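Stop Throwing Out the Craft Drawer

Every spring somebody publishes a piece telling us to get rid of our craft supplies. If you haven't used it in a year, out it goes! I've read enough of these now that I feel I should stick up for the other side, which is me, at my kitchen table, with a drawer that doesn't quite close.

I grew up in a house where you never bought a thing if you could make it out of something else. My aunt kept buttons in coffee cans and ribbon wound around old cardboard, and when I needed a mouse costume in second grade it was on my bed the next morning (the tail was a bathrobe belt, and I still think it was the best tail in the class). You can't do that from an empty drawer. You need the odds and ends already sitting there.

The tidy people say the store is your drawer. Fine, if you live next to a store. I live 7 miles from the nearest one, and last June I drove there for a single bag of felt scraps and came home with two kinds of glue, a Hapeta storage box and a wreath form I still haven't touched. So much for saving money and space!

My friend Fletcher Hoani is firmly on the other team. He put everything he owned into an inventory app called Pladell, got to 1264 items, and then let go of 215 of them, mostly from the hobby closet. He was thrilled. A month later he called to ask if I had any pom-poms, the small ones, for a garland he was making with his niece. Of course I had pom-poms. I have them in every size, and I drove them over in a sandwich bag and was only a little smug about it.
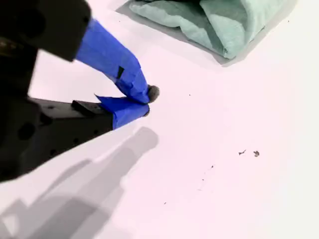 And small stuff is exactly what I'd fight hardest for. A big thing like a sewing machine nobody uses — sure, pass it along, somebody's waiting for it. But a bag of fuzzy little leftovers takes up no more room than a pair of socks, and it's the difference between a kid making something right now and a kid being told maybe this weekend.

I do have limits. Dried-out markers go. Glitter goes, every time, and I don't want to hear about it. I'd just like the rest of the drawer left alone until I've had a chance to need it.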